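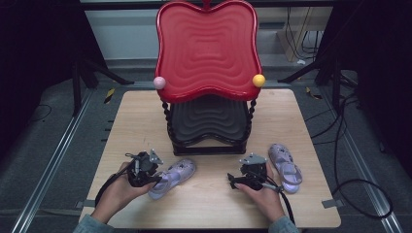 今天必须给大家隆重介绍这把小椅子!!红椅背,边上一圈波浪起伏的,我说像云,Stella Okoth 非说像苹果,我们俩在群里争了一晚上。你们站哪边?

先说我为什么这么激动。我收小孩用的旧椅子收了好几年,大部分是方方正正的木头凳,颜色也老实。这把一眼看过去就是来捣蛋的:椅背亮亮的,一圈一圈的凹纹往里收,像往水里扔了颗石子,顶上还冒出一个小红疙瘩。

最爱的是椅背下面两角那两颗圆球,左边浅粉,右边黄里带橙。一颗粉一颗橙!设计的人大概吃着糖画的图。

座面是深灰黑的,纹路跟椅背一个路子,也是一圈圈荡开。上面那么闹,下面突然沉住气,我特别吃这一套。

还有前腿,拧麻花的!两条黑色的螺旋腿,底下一根扁扁的黑横档。第一次见到的时候我蹲在地上看了好久,膝盖都麻了(年纪到了)。

来路交代一下:在 Kimaro 旧货铺淘的,老板 Obadia Mollel 开价500,我嘴笨,磨了半天磨到481,他还顺手送了我一块擦布。回家路上抱着它坐公交,有个小朋友一路盯着看,下车时冲它挥手,冲椅子挥手,没理我。

评论有人问那两只浅紫色的鞋。对,是果冻鞋那种感觉,带闪的!右边那只是凉鞋,开口的带子,上面有镂空小花样(花不花的随你看,反正是洞洞)。小时候夏天谁没求过妈妈买一双啊,我求了整整一个暑假,最后得了一双棕色的。

浅紫配大红,按理说该打架,摆到浅木色桌面上居然挺和气。我现在满脑子都是这个配色,想拿去织一条小毯子,红的打底,浅紫走边,角上缀两颗毛球,一粉一橙。线已经在看了,谁也别拦我。

Leszek Stępień 问能不能坐。小朋友的尺寸,他那个体格就算了吧哈哈哈。我打算放在书架旁边,给外甥女来的时候用,平时上面搁一本绘本。

顺便求教养护:亮面的东西我一向只敢用软布加清水,凹纹里容易积灰,现在用的是旧的软毛牙刷,一圈一圈顺着刷,还挺解压。有更好的办法请砸过来,特别是那种螺旋腿,拧进去的沟到底怎么擦才顺手?

更新:Tatu Bakilana 说她老家亲戚那里有把差不多的,椅背是绿的!绿的!!我已经请她帮忙问了,等她发图。

云派目前领先,苹果派请加油。还有一位投了"花菜",我尊重你。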